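Home Forums Questions Tags Members Log in

We use cookies to keep you signed in and to count visits. Accept / Settings

Gripper reports "object held" but fingers close on nothing, only after pause

Tags: gripper, safety stop, wrist camera, Visar

I am working with a two-finger gripper on a small arm, and the controller is from Rumov. The task is simple. The arm must take a metal device out of a black holder and put it back. The device has a cable with a USB plug, so it must be moved slowly.

In the first tests everything was fine. Then I began to use the pause button between cycles, and now I have a fault which I do not understand. After the pause, the arm goes down, the fingers close, and the status is "object held". The arm lifts and the device stays in the holder. No error is shown. In the log I see code 143 one time, at the moment of the pause, and never again.

What I tried already:
- restart of the controller (it helps until the next pause)
- lower closing force, from 9 to 6 in the settings
- cleaning of the finger pads

My worry is not only the lost cycle. If the program believes that it holds something, it moves at the speed for a loaded arm and ignores the contact limit in the last part of the path. Two times it pushed the holder. I do not want to put my hand near it now, even in the slow mode. Is this a known problem?

3 answers

Answer 1 (accepted)

I had the same code on a Rumov controller, with different fingers. In my case 143 meant that the finger position was not referenced again after the pause. The controller keeps the old zero. If the zero is wrong by a small amount, the fingers touch each other before they reach the position which the program calls "closed empty". Then the program thinks that there is something between them.

Please do these steps with the arm power off where it is possible:

1. Open the fingers fully and run the reference from the menu. Do not run it from the script.
2. Close them on nothing and write down the position value.
3. Press pause, continue, close again, and compare.

If the two values differ, you have my problem. I added a reference call after each pause and I also changed the check. Before, it looked only at position. Now it must see position and motor current together. If they do not agree, the arm stops and waits for a person.

And please put the contact limit back for the whole path. It should not depend on the "held" status.

Look also at your approach point from the wrist camera before you close. Mine looks like this:

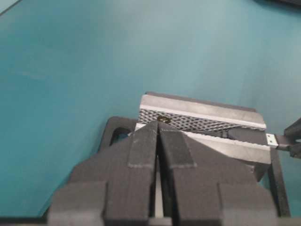 Wrist view, fingertips just below the brass-colored screw, cable going away to the right.

I approach at the left part of the device, so the fingers have distance from the USB plug and the cable. When the zero was wrong, this view was still good, so do not trust only the camera.

Answer 2

try new firmware. Esfahani grippers had also something like this, was solved with update.

Answer 3

I do not know the code, but one comment about safety. Lower force will not help you here and it can hide the fault. We use the Visar light curtain at Grikosura and the arm cannot restart while somebody is inside, with or without a held part. If you have no curtain, use at least the key switch before you reach in.

Comment from the person who asked: The values were different after the pause. I added the reference call and the current check, and the contact limit is on again for all moves. I will leave it running until December and write if the code comes back.

Last updated: 2 months ago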